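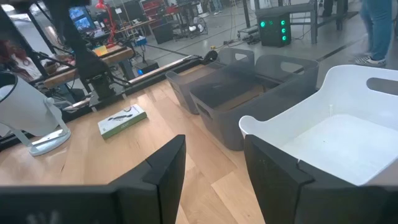

*Wrist view, Kesto bench. Small box on the table, three bins to the right, fingers open.*

**Ticket:** sorting examples, box task
**Raised by:** Rizal Oei
**Opened:** 2/21/19
**Status:** open, see last entry
**Machine:** Kesto arm, Prendurport room

**Problem as reported**

The Sinaga model trained on our box examples goes to the white bin far too often. The task is to pick the box up and put it in the bin named in the instruction. On the first trial after training it did 20 runs with the instruction set to one of the grey bins and put the box in the white one in most of them. The people at Flalletley who trained it say the model needs more data and have asked for another 1,000 examples. I would like a better reason than that before we spend February on it.

**Entry 1**

Looked at the wrist view first. The near bin is big and bright in it and the right finger reaches over its front rim before the arm has gone anywhere. The two grey bins are further back and look much alike from here. If I were guessing with no instruction at all, I would guess white too. That fits the fault but proves nothing, so I am leaving the bins where they are for now.

**Entry 2**

Flalletley suggested the lighting. Ran a short set with the room lights down and another with them up. Same behaviour in both. I did not expect much from this and am noting it so that we don't get asked to do it again.

**Entry 3**

Went through the labels by hand. I was told these had been checked. They had been checked for being present, and that is all the script does – it will pass any label as long as the field isn't blank.

Findings:

- 80 examples carry the label "grey bin" with no word on which grey bin.
- In a good share of those the box goes to the middle bin, in the rest to the far one.
- The white bin examples are all labelled the same way, and correctly as far as I can see.

So the model gets one clear instruction and one muddled one. I can see why it might settle on the clear one. I can also see why it might not, and I would like this tested before anyone writes it up as the cause.

**Entry 4**

Relabelled the 80 as "middle bin" or "far bin". Left out 3 where the recording stops before the box is let go. Sent the set back to Flalletley and asked for a retrain with nothing else changed. They replied that they would also "refresh" the settings. Asked them not to. If two things change at once we learn nothing from either.

**Entry 5**

Retrained model in. Repeated the first trial, same instructions, same starting spots for the box. It now goes to the middle bin when told to, most of the time. The far bin is still poor: the arm sets off in the right direction, slows over the middle bin and lets go there.

Better, then, but I am not calling it fixed. The summary that went round says "label issue resolved, accuracy restored". It was never good enough to be restored to anything, and I have asked for that line to be taken out.

**Entry 6**

Checked where the box starts in the far bin examples. Nearly all of them begin with it left of centre, at a slant, much as in the view at the top of this ticket. The other two bins have a better spread. Whoever is at the controls puts the box back where it is handy, and I have done the same myself.

**Next steps**

1. Record a small batch for the far bin only, box moved to a new spot and turned each time.
2. Swap the white bin and the far grey one for half of that batch, and label by place, with colour in a separate field.
3. Change the script so it rejects "grey bin" on its own.
4. Hold the request for 1,000 more until the small batch has been trained and tried.

Flalletley have asked to close this and open a fresh ticket for the far bin. Declined. Same fault until shown otherwise.

– R.O.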